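Raltport Community Help > Clubs & School Projects

Sim gripper keeps knocking the mug over – how many practice runs do we need?

Posted by Fodix, September 20, 2022

Our after-school robotics club is doing the pick-and-place challenge this fall, all in simulation, and we love it! The task is to grab a mug by its wall, lift it and set it down again. We've recorded 362 runs so far and the trained policy still bumps the rim about half the time. Do we just need more?

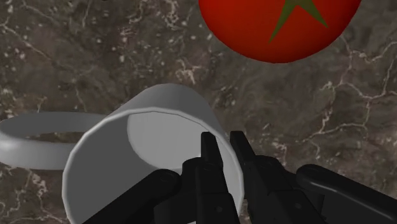 We have four students driving, two at a time, and each one likes a different approach angle. The first round is in October, so there's time to redo things if we have to.

Makris
What a fun project! I'd look at those angles before recording more. Ours got much better once everybody lined up over the wall first – fingers wide open, then straight in. We ended up with nearly 600 runs, but the early messy ones went in the trash.

Bruvurico
more data. always more data

Makris
Oh, and check your collision mesh too! If the inside of the mug is filled in as one solid shape, the finger will hit it every time, however well you drive.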